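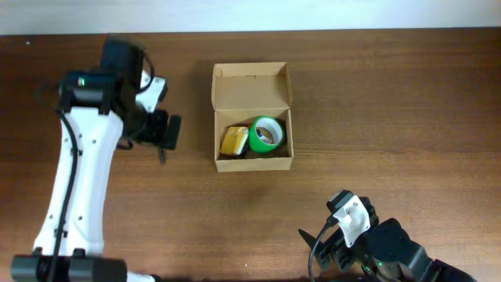 Obed Adjei
Packing and Supplies Coordinator, Ustside Supply Share

Hi again, and thanks for the patience, I know this one was promised for the start of April. It's been a busy stretch and I kept wanting to get one more delivery in before I wrote!

So, the boxes. When you gave us the second part of the Lamptey grant we were still sending supplies out in shopping bags, and they arrived looking like it. We've now moved everything over to small cardboard boxes with a lid that folds back, and I can't tell you how much nicer it is to pack into something that stays open while you work. You set it on the table, the lid stands up out of the way, and you can see at a glance what's in and what isn't.

We've sent out 455 boxes so far. The target in the plan was 998 by the end of the grant, so we're a bit behind where I'd like to be (the first month was mostly me arguing with a supplier about sizes). I still think we'll get there, as the pace has picked up a lot since we settled on one box size for everybody.

What goes in has changed too. Tape is the thing people ask for most, by a mile. Every classroom and every craft group runs out of it, and they love getting a colored one, the green especially. We stand the rolls on edge now. Laid flat they took up half the box and everything else got piled on top, and then the small stuff went missing underneath. Mohammed-Awal Adjei (my cousin, yes, you've met him) worked that out one evening and wrote it on the wall list, so now it's the rule.

The order is still small things first, tape next, paper last. I tried it the other way and spent a whole afternoon taking paper back out again.

Money: the boxes themselves came in under budget, and delivery went over. The Zollia run is the reason. It's a long drive and we've been doing it with a half-full van, which is silly, so from next month we'll combine it with Nurkaler and go once instead of twice. I've put the receipts in the shared folder, and the fuel ones are in there too, even the crumpled ones.

Still to do before the next report: 60 boxes for the Nurkaler after-school groups, then a proper restock of tape, which I'd like to buy in one go if you're okay with me moving a little over from the printing line. We barely print anything now. Could you let me know on that? The supplier holds the price for 6 weeks and I'd rather not miss it.

You're welcome to come by any time after 3 in the afternoon, we're usually packing by then.

Obed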